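Notebook, can handling cell, planning for the second gripper set
March, entry started 9:40

Talked with Tharindu Debnath about the money before we order anything. We have 2000 left on the equipment line and it has to last until summer. My first list came to more than that, so I go through it again here and write down what I decided and why, so Hertta Kokkonen can check it when she is back.

Finger pads. Vulton sells them in a pack of 26, and the pack is cheaper per piece than buying singles. I was against it at first because we never used so many. But Tharindu looked in the old entries and we change pads much more often than I believed. So: one pack, the softer type. Ask Vulton if the softer type has the same screw holes. Their drawing does not say it.

Force sensor. The Levstead one costs 700 with the cable. Amarasinghe has a similar one and the delivery is faster, but their cable is sold separately and the price for it was not in the offer. I wrote to them, no answer yet. If the answer does not come before we must place the order, I take Levstead.

Spare wrist camera. Hertta wants two. I think one is enough for this budget, and the second can wait for the next one. When the camera on Willa stopped last autumn we lost a lot of days only waiting for the post, so having zero spares is not acceptable to me either.

Not buying now: new table, new lights, the bigger tool changer. Tharindu still wants the tool changer. We agreed to discuss it again when the pads are tested.
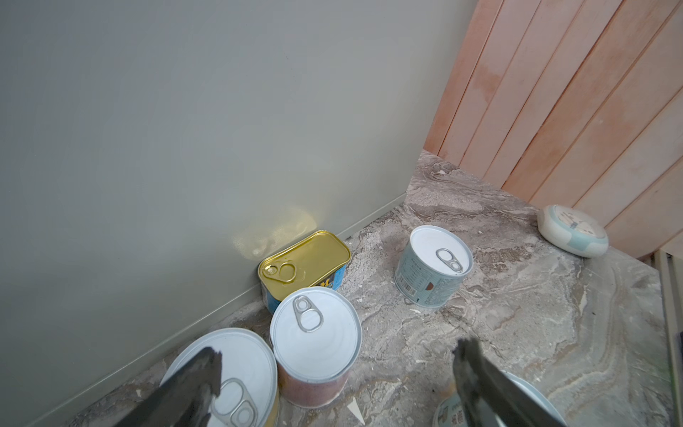
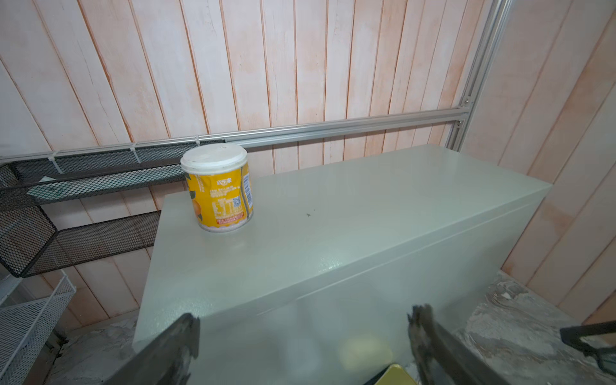

Pad width is the open point for the order. Vulton has a narrow and a wide version, and in the offer I only asked for the narrow. The narrow one is fine when a can stands alone with free space, as the yellow one does on the cabinet. I am less sure for picking from the floor, where the gold-lidded tin sits in the corner and the tall can is directly in front of it. A wide pad needs more room on both sides of the tin. Also a rectangular tin gives flat sides and a can gives round ones, so the contact is different. For now I keep narrow in the list and ask Vulton for 2 wide samples. If they want money for samples I will pay it from consumables.

To do: write Vulton (screw holes, samples), remind Amarasinghe about cable price, send the list to Hertta. Tharindu checks if shipping is included in the Levstead price, I forgot to ask.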